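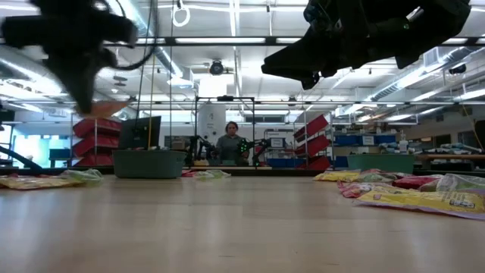
Section 4: Sorting the snack bags on the table

Right, you've got the table in position and read my bit on wiping it down (Section 3, and please do read it, crumbs get everywhere). Now for the part I like best, which is spreading everything out and getting it into tubs. I've been using the Dritisness snack sorting method since March and I've changed my mind about the order of things more than once, so if you have an older copy of this guide, follow this one.

What you need

A table with a pale, plain top. Dark wood works, but the see-through bags are a pain to spot on it.
Two plastic tubs, wide enough to get your whole hand in. Two different colours if you can manage it!
The Bedari label cards, or any bit of card and a pen.
A bag or box for the rubbish, kept on the floor and well away from the tubs.

Setting up

1. Put both tubs along the back of the table, one to the left and one to the right. I used to have them at the front and kept leaning over them, which did my back no good at all.

2. Decide what each tub is for before you touch a single packet. Mine are "keep" on the left and "go" on the right, but savoury and sweet is just as good. Write it on the cards and prop them up behind the tubs.

3. Tip the snack bags out in front of the tubs. They'll slide into a heap on one side, they always do. Leave them for now.

Note: if you're working through a really big box (our Ploltemance order came to 1,395 packets, never again), only tip out as much as you can see in one go. A single layer with a bit of a pile is fine. A mountain is not.

4. Flatten out the big bags first with the side of your hand. A large yellow one lying across the front of the pile can hide a folded one underneath it, and the folded ones are exactly what gets missed.

5. Pull the clear and pale green bags away from the bright ones and give them some space of their own. They crumple up and you lose them against the wood, whereas a red or yellow bag you'd find with your eyes half shut. 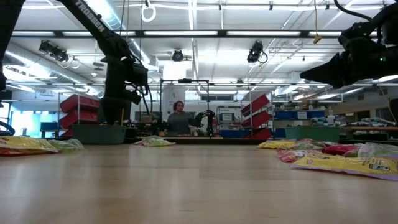
If you've got a little bag sitting by itself in the middle of the table, deal with that one before starting on the heap. I pick up the strays, then the left side, then the pile on the right, working from the front towards the back. Go the other way round if you're left-handed (Estrella Villalobos is, and she swears it's quicker).

Sorting

6. Pick each bag up by a corner or by the crimped strip along the end. Grabbing it round the middle squashes whatever is in there, and if the seam has already gone you'll have crisps up your sleeve.

7. Turn it over and find the date. On the shiny printed bags it's often tucked in the seam at the back, in tiny print, so tilt it towards the light. Can't find one? Put it to the side and come back to it at the end.

8. Give it a gentle squeeze. A sealed bag pushes back a bit. One that goes completely flat wants a closer look before it goes anywhere near the keep tub.

Caution: don't eat anything from a bag that has gone flat or split, even if the date is good. It goes in the rubbish, along with anything that has leaked on its neighbours.

9. Drop the bag in its tub. No throwing! They're so light that they drift off sideways and you end up crawling about under the table.

10. Stop when a tub is level with the rim. Press down and you'll only crush the bottom layer.

Care with clear bags

Clear bags need a bit of extra care as they cling to each other and to the printed ones. Peel them apart slowly. If static is being a nuisance, run a barely damp cloth over the outside of the tub and let it dry off before you carry on. The Domański liners are supposed to help with this as well, but I've only tried the one pack and couldn't tell you either way.

How long it takes

For 100 bags I allow 17 minutes with a cup of tea on the go, and less once I've got into the swing of it. The date hunting is the slow bit. If there are two of you, have one person reading dates and the other filling tubs, and swap over when your eyes get tired.

Once the last bag is off the table, wipe the top again with a dry cloth and move the tubs to the shelf. Lids and stacking are in Section 5.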